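Chore Bench: can an arm tidy a table yet?

Gallery, Bullholm simulation notes, August

Most of the questions that reach us through the contact form are the same question. Can a machine clear a table, sort a drawer, put a tool back on its hook? The answer depends on which table and whose drawer, and a page of pictures is a poor place to settle it. What the gallery can do is show the sort of work being set at present, so that readers can judge the distance between that and their own kitchen or stockroom.

All the work on this page is simulated. The arm, the table and the surroundings are rendered, and the physics is computed. We use simulation for the early rounds for the usual reasons of cost and repeatability: a layout can be reset exactly, and a dropped block does not roll under a radiator. The penalty is that contact is approximated. Friction between a fingertip and a painted block is a number in a file, and the number is wrong to some degree for every real block.

The task family is called Stesent, after the folder it was first kept in. It covers tabletop jobs with small rigid objects: pick up, put down, push together, move apart, line up by colour. There are 32 layouts. Each is run 15 times with the starting positions shifted slightly, and a run is stopped after 4 minutes whether or not the arm has finished. A run counts as a success only if every item named in the instruction ends where it should and no other item has been moved by more than a block's width. The second condition is the one that hurts. It was added after we watched several tidy-looking results in which the arm had swept half the table aside to reach one object.

The backdrops are outdoor and indoor scans, swapped between layouts. Changing the light is the cheapest way of finding out whether a controller has learned the objects or the shadows. Dappled light is among the harder cases, particularly over a patterned surface, where a dark square and a shadow can have much the same value in the camera image.

Pictures 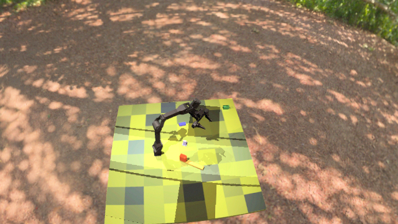 Blocks, a small pale cube and a thin stick on the checkered top, with the gripper open and holding nothing. The green block near the far right corner is the long reach in this group.
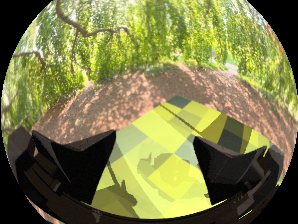 Same table, wide-angle view between the open fingers. Leaf shadow falls across the squares in the gap.

Krishnan wrote in after the previous gallery to say that none of this resembled a chore. A chore, in that reader's view, starts with not knowing what is on the table, and a layout in which every object is a clean solid colour has removed the difficult part before the arm moves. Nobody's draining board looks like that. The message went on to ask why we bother with blocks at all when dishwashers, bottle fillers and carton sealers have been doing real work for decades without any of it.

Both points are fair and the second is easier to answer. A dishwasher does one job in a closed box, and a person does the loading. A carton sealer is fed cartons of a known size by a conveyor. In each case the variation has been taken out by the design of the equipment or by the person standing next to it. The open question is about the loading and the feeding, where the variation is still present. Blocks are the smallest version of that problem which can be scored without argument.

On the first point we agree more than the reader may expect. Solid colours make recognition easy, and success on them should be quoted with that attached. The reason for keeping them is diagnostic. When an arm fails on a red block in plain view, the fault can usually be traced to the reach or the grasp, or to the timing of the fingers. When it fails on a crumpled tea towel the fault could be anywhere.

Where things stand

Single objects with space on all sides are close to routine in Stesent. The remaining failures are mostly edge contacts, where one finger lands on top of the block and presses it down.

Objects near the far edge are worse. A long reach leaves fewer usable wrist angles, and the approach tends to flatten out. The finger then arrives from the side and nudges the object before closing on it.

Thin items are the weakest group by a wide margin. A stick lying flat gives the fingers very little height to work with. They have to come down almost to the table and stop there, and an error of 3 millimetres is enough to turn a grasp into either a miss or a collision. Anyone who has tried to pick up a coin in gloves will recognise the difficulty. Household equivalents are cutlery, pens, lolly sticks and the lids of plastic tubs.

Items that touch each other are the next worst. The controller has to decide whether it is looking at one object or two, and moving one without the other needs either a push first or a better angle. Our no-disturbance rule is strict about this, perhaps too strict, and the Pisov scoring script now reports both the strict figure and a relaxed one in which contact is allowed.

What it means for a shop or a kitchen

For a shop floor, sorting rigid parts of known shape on a fixed bench under fixed lighting looks reasonable, provided someone clears the jams. The bench should be plain. Customers who ask for a branded work surface with a pattern on it are making the job harder for no gain.

For a kitchen, a good deal less. Wiping, folding and anything involving a bag are outside what we test, and we would be cautious about claims made for them on the strength of block results, ours included. Clearing a few known items from an otherwise bare table is plausible. Clearing a table after a meal is several tasks joined together — scraping, stacking, carrying liquids — and the error of each one is passed on to the next.

Speed is left out of the scores apart from the time limit. A person could do any of these layouts in a few seconds. The arm is slower, and in a home that may matter less than whether the result can be trusted when no one is watching. On a bench with a queue behind it, speed matters a great deal, and a separate timing page will cover it.

Layout files and the scoring script are on the Bullholm downloads page. The script expects the folder names to be left unchanged. Results sent in should state which lighting set was used.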